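When the Bag Won't Hold Still
A lab in Kultcombe is teaching two-handed robots to handle thin plastic, and the method starts with the mistakes 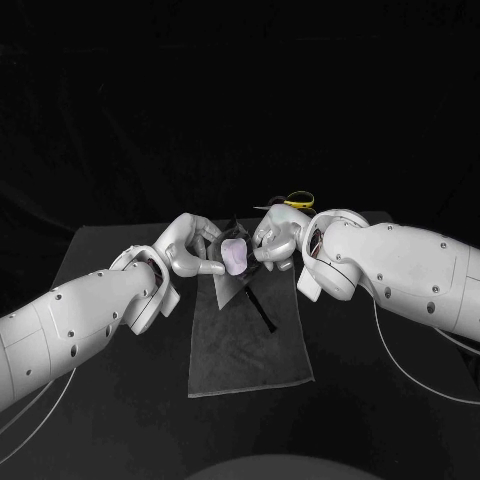
Two hands, one clear sheet of plastic: the arms at work over the gray towel at the Roltar lab.

A metal block is easy for a robot. It has one shape, and it keeps that shape when you pick it up. A plastic bag has no fixed shape at all. It folds, sticks to itself and throws back reflections that confuse a camera. Most factory robots are kept away from it, and the bagging is done by people.

Alžběta Beneš has been working on the problem at Roltar, a small robotics lab in Kultcombe, for most of her career. Her group published its latest results in September. They use a method the team calls Girico, named after the street where the first lab was.

The usual way to train a robot for this sort of job is to have a person steer the arms through it many times. The recordings go into a learning program, which works out what the arms should do when the cameras see something similar. Bad recordings are normally thrown out. If the operator drops the bag or loses the edge, the run is deleted and everyone starts over.

Beneš keeps the bad runs. An operator who slips is asked to carry on and fix it, and the moment of the slip is marked in the recording. The learning program is then told to pay more attention to the seconds after each mark.

"We had 300 recordings on disk and we were going to delete 95 of them," she says. "Tatiana asked why, and I didn't have a good answer."

Tatiana Vondráček wrote the software that does the marking. Her first version tried to find the slips by itself, using the force on the fingers. It did poorly with plastic, which weighs so little that the fingers barely register it. The current version uses a foot pedal. The operator presses it when something goes wrong and presses it again when things are back under control.

The test task is putting a small soft object into a clear bag, with one hand on the plastic and the other on the object. The robot gets no help once it starts. Trained only on the clean recordings, it finished 22 percent of its attempts. With the marked mistakes added, and 259 recordings in the final set after the unusable ones were removed, it finished more than half.

The remaining failures are mostly of one kind. Two layers of plastic cling together and the fingers close on both. People feel this right away and rub the layers apart. The robot tends to keep going as if it had a single layer, and then pushes the object against the outside of the bag.

Milošević, a packaging company that pays for part of the work, would like to see a faster robot. Vondráček says speed will come later. For now she is rewriting the pedal software so an operator can mark what kind of slip it was, with the double layer first on the list.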